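Pellik - my steamed bun recipe notes, as a data set

Hi! Pellik is a plain text file of 73 bun and dumpling recipes I've been typing up since I moved into my place in Zimargate. I wanted to search them by flour, filling and proofing time, and my notebook was falling apart (soy sauce, mostly), so now it's a CSV.

What you get
recipes.csv - one row per recipe, weights in grams
notes.csv - around 800 short comments, linked by recipe_id

Getting started
Open either file in any spreadsheet program, or load it with Plundum if you like that sort of thing. Blank cells mean I didn't write it down, so please don't read them as zero!

Known problems
Steaming times are for my own kitchen and run long for small buns. Rows tagged "old" use cups converted by hand, and I don't trust the yeast amounts in 2 of them.
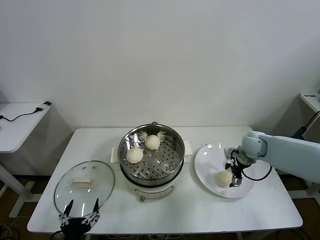
Two pleated buns in the electric steamer, glass lid off to the side.

License
Use it however you want. If you fix a typo, send me the row number and I'll put it in the next version.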